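Learning to eat slowly in Ildale

April 19, 2021

When I moved to Ildale I was a fast eater. At home in Skusolitz we were a big family in a small kitchen, and the person who finished first could leave the table first, so all of us learned to finish first. Later I worked in an office where lunch was thirty minutes, including the stairs. I did not think of it as a problem. I thought that eating was something like brushing teeth.

My stomach had another opinion. Last September I started to have pain in the evenings, nothing terrible, but enough that I slept badly. The doctor asked me many questions and then she asked how long my dinner takes. I did not know. She told me to go home and look at the clock. It took me 10 minutes, with soup and bread and an apple. I was a little ashamed to tell her this on the phone.

So since then I try to eat slowly, and I want to write down how it goes, because some of you asked me after my last post.

The first thing I tried was to chew more. Everybody gives this advice. I chewed each bite many times and I hated it. The food became a kind of paste and I could think only of my jaw. After four days I stopped. Maybe it works for other people, but for me dinner became gymnastics.

The second thing was to put down the fork after each bite. This is better, but you have to remember it, and I remembered it for the first half of the meal. Then I started thinking about work or about the bus and the fork stayed in my hand again.

What helped me in the end was to serve the food in parts. In my grandmother's house there was always the soup, then a pause, then the main dish, then another pause, and the salad came in its own small dish on the side. I used to think this was old-fashioned and only made more things to wash. Now I do it also when I am alone. I put a small portion on the plate and leave the pot on the stove, and if I want more, I have to stand up and walk. Very often I sit for a minute and notice that I do not want more. 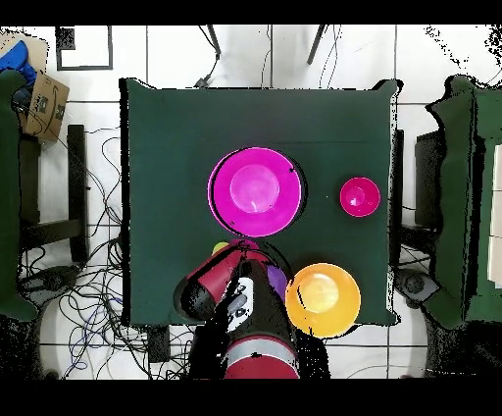
I also stopped reading during dinner. This was harder than I expected. I don't have a television, so I felt quite superior about screens, but I always had a newspaper or a book leaning on the water jug. A meal without reading was very long in the first week. I looked at the wall and I heard the neighbors walking upstairs. In the second week I began to taste that I use too much salt. I am still not sure if I was happy to learn this, but my potatoes are better now.

Some foods are slow without any effort from me. Fish with bones is slow. Artichokes are very slow, and a little expensive here. Buckwheat is slower than rice, I don't know why. Soup should be slow when it is hot, but I am able to burn my tongue and continue, so I cannot count on soup. Sandwiches are the worst. I have decided that I don't buy sandwiches on weekdays, except when I take the train to Gedineck, where there is nothing else at the station.

In Gedineck I visit my aunt once a month, and she is the slowest eater I know. She is 4 feet and something tall and she can sit with one dumpling for longer than I sit with a full plate. Before, I found it difficult to wait for her. I would stand up and begin to wash the dishes, and she would say that I make her nervous. On my last visit we finished at the same time, more or less. She noticed it, but she only asked me if I was sick.

Lunch at work is still not good. I have the same thirty minutes and the same stairs. I now bring a smaller lunch and eat the second part of it in the afternoon - yogurt, or a piece of cheese and some grapes. My colleagues find this a little strange, but one of them has started to bring grapes too.

About the pain, I want to be careful, because I am not a doctor and it can also be the coffee, which I reduced at the same time. I have it maybe one evening in the week now, usually after I ate late or in a bad mood. I sleep better. My dinner takes almost half an hour when I am at home, and on Sundays even longer.

Next I would like to try making my grandmother's sour soup with dried mushrooms. The recipe I have says only "cook until it is good", and she used a kind of dried plum that I have not found in Ildale. If you know a shop that has smoked plums, please write to me in the comments. I can also travel a bit for them.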